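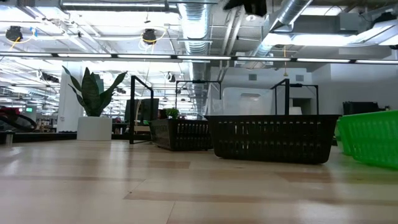
How we get two arms to sort baskets without a punch-up

Right, this is the write-up I promised the new members of the Roltum club. It covers the basket-sorting task for the student challenge in March, as it stands on 8 Dec 2021. If you've only ever driven one arm at a time, read the whole thing before you switch anything on (I didn't, and Kristine Bautista still brings it up).

What you need: the bench with both arms bolted down, some green baskets, some black trays, and our Lambrakis scripts on the laptop. Pull the latest copy. The old one has the left and right arms swapped and you will have a very confusing afternoon.

Step 1. Home both arms, one after the other. Keep your hand near the stop button and your elbows off the table.

Step 2. Scatter the baskets and trays. Properly scatter them! We used to line everything up in neat rows and our scores were lovely, then Ayman Shawky nudged one basket and the whole run fell apart. Tip a few over too.

Step 3. Teach the grip. Bring the gripper down over the rim of a tray with the fingers either side of the wall, then close slowly. If you're using our settings file, start with the closing value at 1385. Going up to 1915 is fine for the thicker rims but it bends the mesh, and Arnel Dumlao has to straighten it with pliers.
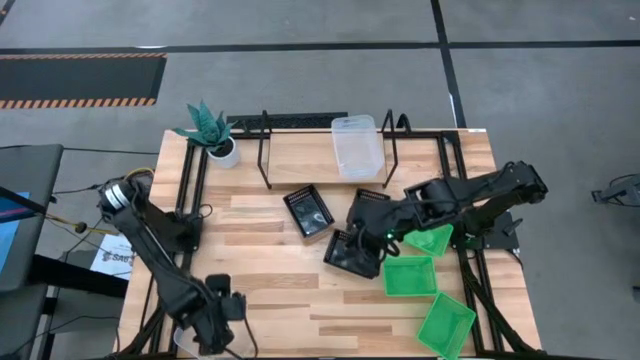 Lift a few centimetres and stop. A tray nearly always swings to one side when you hold it by the edge, so give it a moment before you move across. I put a pause of 2 seconds in the script and that cured most of my dropped trays.

Step 4. Decide who owns the middle. Both arms can reach it, so we use a simple flag: whichever arm wants to go in raises it, and the other one waits until it's lowered again. Kwame Ofori wrote a much cleverer version with path planning, and you're welcome to try it, but learn the flag first.

Step 5. Record your run and save it with your initials. We've got 149 saved so far and I'd love to have a lot more before March, including the bad ones. Don't delete a run where something slipped, just put "slip" at the end of the name.

If an arm stops halfway and sulks, check the cables at the shoulder before you touch the code. Then home it again and carry on from Step 3. Rhea Galang has the spare gripper fingers, so ask her if yours are looking worn.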